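Setting Up Your Clumon Turntable, Part 2: Leveling, Wiring and Indexing

I wrote this guide for the Clumon turntable kit after building one for my own O gauge layout, the Amthorpe branch, and then a second one for the club. The printed sheet that comes in the carton is fine as far as it goes, but it skips the bits that made me say bad words. So these are my steps, in my order.
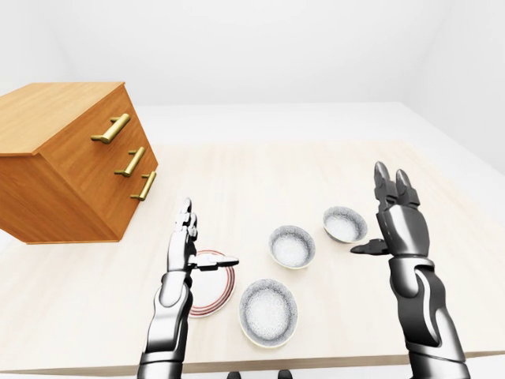

By now you should have the pit ring glued up and the bridge assembled from Part 1. If the glue is still tacky, go have lunch. You'll want a small level, a multimeter, a 2 mm hex key, a soft pencil and the heaviest locomotive you own.

Leveling the pit

1. Drop the pit ring into the hole in your benchwork without any fasteners. It should sit down under its own weight. If you have to push, sand the hole a little more.

2. Lay the level across the ring, then turn it a quarter and check again. Shim with thin card wherever it's low. I used strips from a cereal box and they're still in there.

3. Put in the 4 mounting screws, going a turn or two at a time and working across the ring like you would with lug nuts on a car. Check the level one more time when they're all snug.

CAUTION: Snug means snug! The ring is plastic and it will bow if you lean on the screwdriver. I bowed mine, and the bridge rubbed at one end until I backed the screws off.

4. Lower the bridge onto the center post and spin it by hand. Listen for scraping. A light even whisper is normal, but a tick at the same spot on every turn usually means a bit of glue on the pit rail. Scrape it off with a fingernail or a piece of scrap styrene (no metal files, please).

Wiring the bridge

5. Turn off the layout power and unplug it from the wall.

6. Feed the two track leads down through the hollow post. The red one goes to the center rail and the black one goes to the outside rails. Leave a hand's width of slack under the table so you can lift the bridge out later.

7. Connect the leads to the slip ring terminals. If you swapped in the Gkikas slip ring like I did, the terminals are on the opposite side from the stock part, so the leads cross over under the post. It looks wrong and works fine.

8. Before you plug anything back in, put your meter on continuity and touch the center rail and an outside rail. You want silence. If it beeps, you have a short – find it now and save yourself a lot of crawling around later.

9. Plug the motor cable into the control box. The plug only fits one way, so if it fights you, flip it over.

NOTE: The motor wants its own supply. I ran mine off the track transformer for a while and the bridge slowed down every time a lighted passenger car rolled into the station. Kind of charming, but it wrecked the indexing.

Setting the stops

10. Power up and press HOME. The bridge will creep around until it finds the magnet in the pit wall, then stop. If it goes around more than twice, the magnet is probably in backward. Pop it out and turn it over.

11. Use the arrow buttons to bring the bridge up to your first approach track. Get down at rail level with one eye shut and line up the railheads. Hold SET until the light blinks.

12. Do the same for each of your other tracks. The box remembers them in the order you set them, so I'd start at the lead track and go clockwise. Pencil the numbers on the edge of the pit as you go.

13. Roll your heaviest engine on and off by hand at every stop. I used my Sarnetti 438, which is a brute, and found one track where the bridge end dipped just enough to catch the pilot. One more sliver of cereal box under the rail fixed it.

CAUTION: Always approach a stop from the same direction when you're setting it. There's a little slack in the gears, and if you come at it from both sides your rails will be off by a hair. In O gauge a hair is sometimes okay, but not with scale wheels.

Once it's running

Mine has done over 2,000 turns by the counter on the box. I put one drop of light oil on the center post every July and wipe the pit rail with a dry cloth whenever it starts to sound gritty. If the stops drift, press HOME and try them again before you reset anything, as it's often just the box waking up confused after a power cut.

Part 3 covers the pit wall and how I painted the concrete.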